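Wooden chopsticks going grey and furry after washing: oil, varnish or bin?

Home & Kitchen > Care and Repair > Wood

Posted by Liesbeth Wouters, 8/15/19

I have a set of plain wooden chopsticks, no lacquer, no paint, bought as a bundle from a shop in Tetmont. They have been in regular use and are washed by hand in warm water with ordinary washing-up liquid, then stood in a jar on the draining board.

The finish has gone off. The thin ends feel rough to the tongue and have turned a dull grey. A few have a dark ring a little way up from the thick end, which is the part that sits in the bottom of the jar. Two have bent enough that they no longer meet at the tips. There is no smell.

I would like to know:

Whether the roughness can be removed and stay removed.

Which oil to use, if any. I have sunflower, olive, and a bottle of Drornus board oil that came with a chopping board. The label says mineral oil and nothing else.

Whether a varnish would be better. My brother has half a tin of Zindent clear satin left from a door.

Whether the dark ring is mould, and if so whether the sticks should be thrown out.

I know they are cheap. I would still prefer to keep the ones that can be kept.

Edited to add: no dishwasher. The jar is glazed and has no drainage hole.

Reinaldo Damasceno
Accepted by the poster

There are separate faults here, so I will take them in turn.

Roughness. When bare wood gets wet, the cut fibres at the surface swell and stand up. When it dries they stay up. This is called raised grain and it happens to any unsealed wood. You can sand it off, but if you sand dry and stop there, the next wash will raise a new lot. The usual method is to raise the grain on purpose and cut it back before oiling. Wipe the sticks with a damp cloth, leave them to dry fully, then sand lightly along the length with 240 grit. Repeat with 400. After the second pass very little comes up. Do not sand across the grain, and do not sand the tips to a needle. They should stay blunt enough to press against your lip without discomfort.

Greying. On wood that lives indoors this is mostly surface wear, soap residue and damp. It normally goes with the sanding. If it is still grey after the 240, keep going a little, then stop. Colour alone does no harm.

Oil. Use the board oil. Mineral oil does not set and does not go rancid. It has to be renewed, but that takes very little time. Sunflower and olive oil do not set properly either, and they go sticky and then rancid, particularly in a warm kitchen. Wipe on enough to wet the surface, leave overnight, wipe off everything that has not soaked in. Do this 3 times before you use them again, then once whenever they look pale and dry.
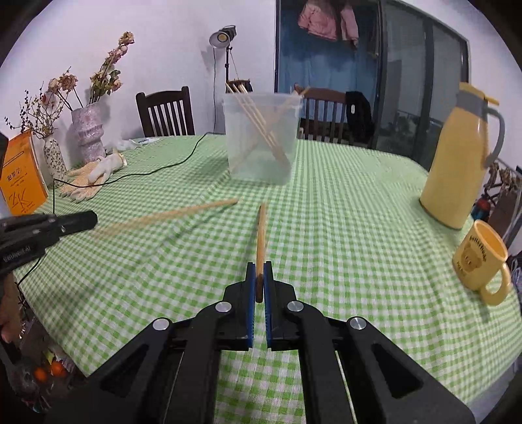 Bending is a matter of how the sticks dry and how the grain runs, and oil will not cure it. A thin length of wood that dries faster on one side than the other will pull towards the dry side. Sticks standing in a crowded jar dry unevenly and from the top down, with the thick ends sitting in whatever has run off. Lay them flat on a rack, or on a dry folded cloth; a checked tablecloth like the green and white one in the picture would do, provided you turn the sticks over once. To check for a bend, hold one stick upright by its lower end, pointed end up as shown there, and turn it slowly between your fingers while looking at the tip. If the tip travels in a circle, the stick is bent. Sort the straight ones into pairs. A slightly bent stick can be used with another bent the same way. A badly bent one can sometimes be steamed and clamped to a straight edge, but it tends to go back at the next wash, and I would not spend the time.

Varnish. No. Clear door varnish is made for doors. Unless the tin says it is suitable for contact with food once cured, assume that it is not. Apart from that, a film on a thin stick that is bitten, scraped and rubbed against its partner will chip at the tip first, water will get under the edge, and you will have a worse version of the present fault. An oil that soaks in has no edge to lift.

Dark ring. It is either staining from standing water or mould, and it cannot be settled from a written report. Sand one of them at the ring. If the dark goes within a few strokes, it was on the surface. Wash it, dry it, oil it and carry on. If it carries on down into the wood, throw that stick out. I would not bleach it and put it back in use.

Whatever you do, empty the jar. A container with no drain is the cause of at least the ring.

Benedito Peixoto

Just boil them. Big pan, 100 degrees, job done. We have always done it at home and ours are fine. Never oiled anything.

Reply from Reinaldo Damasceno: Boiling will kill most surface mould. It will also raise the grain and drive out any oil, and it makes bending more likely if they are then dried in a jar. If you do boil, do it before the sanding.

Reply from Benedito Peixoto: ours are lacquered so maybe that is the difference

Nobuhle Sibiya

I agree with most of the accepted reply and would add a few points on finish.

If you find mineral oil too short-lived, there are oils that do set. Pure tung oil is the usual one for wooden spoons and bowls. It must be pure. A lot of tins marked "tung oil finish" are a thinned varnish with little or no tung in them, so read the back. It needs thin coats and a long wait to cure, a matter of weeks, and it comes from a nut, so think about who will be eating. Walnut oil also sets, slowly, and the same caution applies.

Beeswax melted into mineral oil gives a nicer feel in the hand than oil alone. It does not last much longer. Hot soup will take it off the tips.

Do not oil over board oil with tung and expect it to hold. The mineral oil stays in the wood and gets in the way of curing. Choose one before you start.

On sanding dust: do it outdoors or over a damp cloth, and wash the sticks before the first coat of oil. Then dry them again. People skip the second drying and seal the water in, or at any rate slow it down.

Comment from Liesbeth Wouters: Thank you both. I sanded one at the ring and the dark went almost at once, so I am doing the rest. The two bent ones are now holding up tomato seedlings. Is 240 available in small quantities? The hardware counter at Bittencourt only had it by the roll.

Comment from Nobuhle Sibiya: Try a car accessory shop for mixed sheets. Wet-and-dry paper is fine used dry.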